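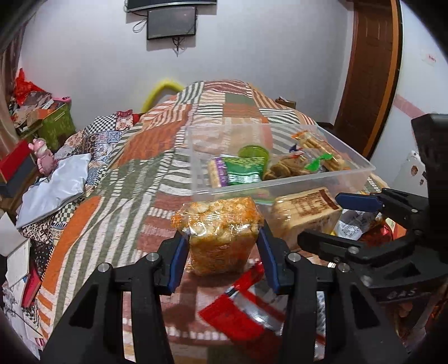 *Wrapped snacks over a patchwork quilt.*

## Session 4: Writing about meals on the road

Instructor: Xolani Le Roux

Reading for today: the Adams essay, first half only. We'll do the market section in September.

**Choosing what to cover**

A two-day stay gives you five or six meals. Write up two. In the Adams piece the writer eats all over Kovus and spends 603 words on one bowl of soup at a ferry stop. The hotel breakfast gets a single line.

**Getting the facts down**

- Name of the place and the street, copied from the menu or the door
- What you ordered, what it cost, and in which currency
- Hour you sat down and hour the food came
- Who else was eating there — families, office workers, other travelers

Prices go out of date fast. Give the month of your visit near the top.

**Words to cut**

"Nestled," "hidden gem," "to die for." Also "authentic," unless you can say what you compared it with. Last term's drafts had "delicious" 27 times in almost 19 pages.

**Assignment**

Write up one meal eaten away from home. A sandwich on a train counts, and so does supper in your room. The limit is 1104 words, title included. Bring two printed copies — one for your partner, one for me. If you missed the Etudov handout, ask me for it after class.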